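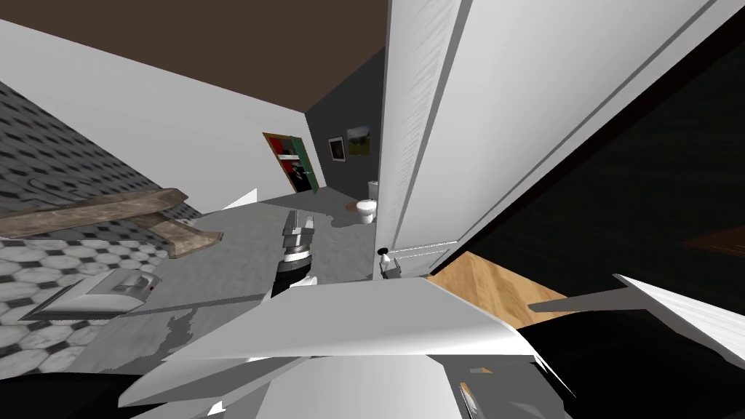 Abb. 7-1: Übersichtsansicht der Szene 173, Blick über den grauen Boden zum Toilettenbereich. Rechts die weiße Tür mit Türknauf.

7 Vorführbetrieb am Besuchstag

Dieser Abschnitt gilt für Vorführungen der simulierten Wohnung mit Clekix im Besucherraum Saxena. Für den Versuchsbetrieb ohne Publikum gilt Abschnitt 6. Installation und Lizenzierung werden in Abschnitt 2 behandelt.

Der Vorführbetrieb wird von zwei Personen durchgeführt. Die Bedienperson sitzt am Leitrechner und steuert den Roboter in der Simulation. Die Moderation steht an der Projektionsfläche und bedient keine Geräte. Ein Wechsel der Rollen ist nur zwischen zwei Gruppen zulässig und wird im Vorführprotokoll eingetragen.

7.1 Voraussetzungen

– Leitrechner und Projektionsrechner sind am selben Netzsegment angeschlossen.
– Port 3459 ist auf beiden Rechnern freigegeben.
– Die Szenendatei 173 liegt im lokalen Verzeichnis des Leitrechners. Das Laden vom Netzlaufwerk ist im Vorführbetrieb gesperrt.
– Die Bedienperson hat die Einweisung nach Abschnitt 1.4 erhalten.
– Die Gruppe umfasst höchstens 21 Personen.

Hinweis: Die Szene 173 stammt aus dem Projekt Wurkgate und wird unverändert verwendet. Änderungen an Möbeln, Bildern oder Bodenflächen sind vorab mit Urmila Tyagi (Szenenpflege) abzustimmen.

7.2 System hochfahren

1. Projektionsrechner einschalten und Anmeldung abwarten.
2. Leitrechner einschalten.
3. Clekix am Leitrechner starten und das Profil »Besuch« wählen.
4. Szene 173 laden. Der Ladebalken bleibt bei großen Texturen mehrere Sekunden stehen. Den Vorgang nicht abbrechen.
5. Im Menü »Ansicht« die Übersichtsansicht auswählen und mit Abb. 7-1 vergleichen. Der Greifer muss sich vor dem grauen Boden abzeichnen. Im unteren Bildbereich liegen weiße Roboterteile, die einen Teil des Bodens verdecken.
6. Verbindung zum Projektionsrechner herstellen (Menü »Ausgabe«, Eintrag »Spiegeln«).
7. Statuszeile prüfen. Bei grüner Anzeige ist das System vorführbereit.

Hinweis: Die schräge Blickrichtung der Übersichtsansicht ist im Profil fest hinterlegt. Eine Korrektur über die Funktion »Horizont ausrichten« verschiebt auch die Greiferansichten und ist zu unterlassen.

VORSICHT
Im Raum Saxena befindet sich hinter der Projektionsfläche ein Kabelkanal ohne Abdeckung. Besucher nicht hinter die Projektionsfläche treten lassen.

7.3 Greiferansicht einrichten

Die Greiferansicht zeigt den Arbeitsbereich zwischen den beiden Fingern. Sie wird für den Hauptteil der Vorführung verwendet.

1. Im Menü »Ansicht« die Greiferansicht auswählen.
2. Greifer über die Schaltfläche »Öffnen« auf volle Weite stellen.
3. Prüfen, ob beide Finger vollständig dargestellt werden und der Zwischenraum leer ist.
4. Arm über den Holzboden führen, bis die untere Ecke der weißen Fläche zwischen den Fingern erscheint (Abb. 7-2).
5. Position unter dem Namen »P1« speichern.

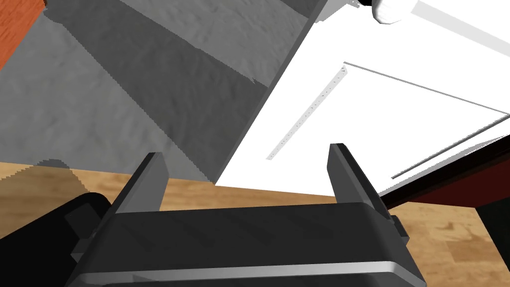 Abb. 7-2: Greiferansicht mit weit geöffneten Fingern. Dahinter Holzboden, graue strukturierte Fläche und weiße Fläche.

Hinweis: Die Schattenkanten auf der grauen Fläche sind bei der Einstellung »Schatten: mittel« deutlich gestuft. Die Stufung ist kein Gerätefehler. Die Einstellung »Schatten: hoch« ist im Profil »Besuch« deaktiviert, damit die Bildrate auf dem Projektionsrechner stabil bleibt.

Die Schaltfläche »Schließen« wird in diesem Schritt nicht betätigt. Wird sie versehentlich betätigt, Greifer erneut öffnen und die Einrichtung ab Schritt 3 wiederholen.

7.4 Ablauf der Vorführung

Eine Vorführung dauert 11 Minuten. Der Ablauf ist so bemessen, dass die nachfolgende Gruppe ohne Wartezeit eingelassen werden kann.

1. Gruppe einlassen und vor der Projektionsfläche aufstellen. Die vordere Bodenmarkierung bleibt frei.
2. Übersichtsansicht einblenden. Die Moderation benennt die sichtbaren Bereiche: Toilettenbereich im Hintergrund, weiße Tür rechts, gefliester Bereich links.
3. Auf die Greiferansicht umschalten und Position P1 anfahren.
4. Öffnen und Schließen des Greifers je einmal vorführen. Zwischen beiden Bewegungen den Stillstand abwarten.
5. Greifer öffnen und Arm nach Position P2 führen (Abb. 7-3).
6. Fragen der Gruppe beantworten. Währenddessen bleibt der Arm stehen.
7. Arm nach Position P3 führen und die Vorführung dort beenden.

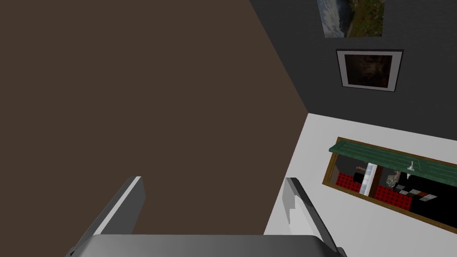
Abb. 7-3: Position P2. Geöffneter Greifer, oben rechts zwei Bilder an der dunklen Wand, darunter die holzgerahmte Öffnung in der hellen Wand.

Position P2 ist richtig eingestellt, wenn der rechte Finger die Grenze zwischen der braunen und der weißen Fläche überdeckt. Der linke Finger steht dann vollständig vor der braunen Fläche. Die grüne Lamellenfläche im oberen Teil der Öffnung dient als zweites Prüfmerkmal. Sie muss bis zum rechten Bildrand reichen.

Hinweis: Die kleinen Gegenstände in der Öffnung sind nicht als Greifobjekte vorgesehen. Anfragen aus dem Publikum, einen davon aufzunehmen, lehnt die Moderation ab. Das Aufnehmen von Objekten wird in Szene 173 nicht unterstützt.

Hinweis: Die durchgehend braune Fläche links besitzt keine Textur. Sie ist für die Prüfung der Bildschärfe ungeeignet. Zum Scharfstellen des Projektors den schwarzen Rahmen des unteren Bildes verwenden.

7.5 Bedienung durch Besucher

Eine Bedienung durch Besucher ist nach Anmeldung möglich. Die Freigabe erteilt Narendra Chaturvedi oder seine Vertretung Savita Bhardwaj.

1. Bediengeschwindigkeit auf Stufe 1 begrenzen.
2. Die Tasten »Szene laden«, »Profil« und »Ausgabe« sperren.
3. Besucher am Platz neben der Bedienperson einweisen. Die Bedienperson behält die Stopptaste in Reichweite.
4. Übung auf den Bereich am Fuß der weißen Tür beschränken (Abb. 7-4).
5. Nach Ende der Übung alle Tasten freigeben und Position P1 anfahren.
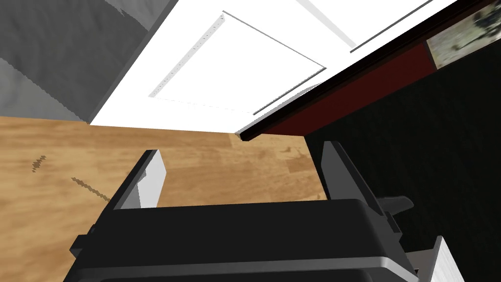 Abb. 7-4: Übungsbereich an Position P3. Geöffneter Greifer vor dem Holzboden, dahinter die weiße Tür mit Füllung.

Die Übung beginnt mit geöffnetem Greifer. Als Orientierung dient die hellere Stelle des Holzbodens an der Unterkante der Tür. Die dunklen Spuren auf der linken Seite des Bodens gehören zur Textur und haben keine Kollisionsform.

VORSICHT
Wird ein Finger in die Tür gefahren, meldet Clekix »Kontakt Greifer« und hält den Arm an. Die Meldung nicht durch mehrfaches Betätigen der Starttaste quittieren. Arm zuerst im Handbetrieb zurückziehen, dann die Meldung bestätigen.

7.6 Störungen während der Vorführung

Störung: Projektionsfläche bleibt schwarz, Leitrechner zeigt die Szene.
Maßnahme: Spiegelung trennen und neu herstellen. Bleibt das Bild schwarz, Freigabe von Port 3459 prüfen.

Störung: Greifer reagiert nicht auf »Öffnen«.
Maßnahme: Prüfen, ob die Tastensperre aus 7.5 noch aktiv ist. Andernfalls Szene neu laden. Gespeicherte Positionen bleiben erhalten.

Störung: Position P2 zeigt nur ein Bild an der dunklen Wand.
Maßnahme: Der Arm steht zu tief. Position P2 erneut anfahren und mit Abb. 7-3 vergleichen. Bei wiederholter Abweichung Position neu speichern.

Störung: Meldung »Szenenstand abweichend«.
Maßnahme: Vorführung unterbrechen und Ruairí McGrath verständigen. Die Meldung darf nicht übergangen werden.

7.7 System abschalten

1. Position P1 anfahren.
2. Spiegelung trennen.
3. Clekix beenden, ohne die Szene zu speichern.
4. Projektionsrechner herunterfahren, danach den Leitrechner.
5. Vorführprotokoll unterschreiben und in der Ablage von Naveen Prajapati hinterlegen.

Hinweis: Vatano stellt das Profil »Besuch« jeweils im Dezember neu bereit. Vor der ersten Vorführung mit einem neuen Profil sind die Positionen P1 bis P3 nach 7.3 und 7.4 neu einzurichten.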